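Desk Clear-Outs and Packing Up: Your Questions

I get a lot of messages about the way I sort and pack up a desk, and most of them ask the same things. So I've put my answers in one place. I write this page from my spare room in Amgate, with a mug of tea on the go, and I add to it whenever a new question comes up often enough.

Where do I start if my desk is a complete mess?

With one box. Just one! I know it's tempting to pull everything off and pile it on the bed, but then it's bedtime and you've got nowhere to sleep (I've done this more than once). Put an open box right in the middle of the desk, where you'd normally have your keyboard, and work outwards from it. Cups and small bits go in first, then toys and ornaments, and the paper gets its own pile because paper slows you down.

Do I need to unplug my screens first?

No, leave them exactly where they are. Two monitors side by side take up far less room than you'd think once the small stuff has gone, and the space underneath is usually where all the rubbish has been hiding anyway.

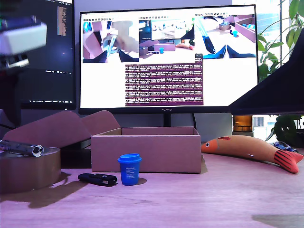 I only move a screen if I'm cleaning behind it or if the whole desk is going somewhere. When I moved out of my old flat on Londoño Street, I left the monitors until the very last morning and it was so much easier. I could still look up the van booking, play some music and check what I'd forgotten. If you do have to take them down, put a bit of masking tape on each cable and write on it which screen it belongs to. Future you will be delighted.

What sort of box is best?

Low and wide, every time. A deep box turns into a bucket, and whatever you need is always at the bottom of it. With a shallow one you can see the lot at a glance, and you can lift it with one arm while you open the door with the other. I pay no attention to what was in the box before, as long as it's clean and the corners haven't gone soft.

I did try the fancy storage trays from Skikex and they were fine, very smart in fact, but I paid for two and got no more use out of them than I do from plain brown cardboard. Save your money for decent tape. 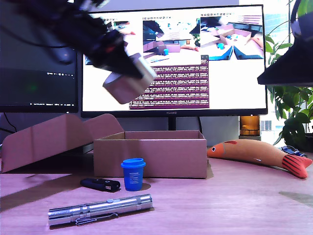 Brown cardboard, low sides, top open: my favourite kind of box for a desk.

How do you decide what goes in?

I ask myself if I've touched it in the last month. If I have, it stays on the desk. If I haven't, into the box it goes, and the box goes on the shelf with the month written on the side. I had one marked November that I didn't open until spring, and I'd forgotten every single thing in it apart from the stapler. I kept the stapler and gave the rest away.

Soft toys are the exception. I don't have a rule for soft toys and I'm not going to make one, so please stop writing in about it!

How many things should fit in one box?

I stop at 13. It's a daft number but it works for me, and it's about as much as I can be bothered to write on a list. A reader told me her record was 255, but she was counting paper clips, so I've decided that one's void.

Which tape should I use?

Clear packing tape on a big roll. The little rolls run out halfway along a seam and the paper sort doesn't like my cold spare room at all. A big one is also much harder to lose under a pile of post, and it stands up on its edge so you can grab it quickly.
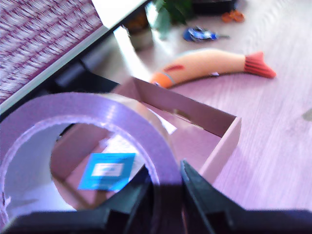 Fold the end of the tape over on itself when you've finished, just a finger's width. It takes a second and you won't be picking at the roll with your nails next time. I go along the bottom seam twice, then once across it, and I leave the top alone until I'm sure I'm done. I'm never sure I'm done.

Do you label the boxes?

Yes, on the side and never on the lid, as you can't read a lid once there's another box on it. I also slip a sheet of paper inside with the list on. I used to do all this on the Skololier app and it was lovely until I changed phones and couldn't remember my password. Pen and paper for me now.

Can I send you a picture of my desk?

Please do! I can't reply to everybody but I do look at them all, usually in the evening when I ought to be sorting out my own.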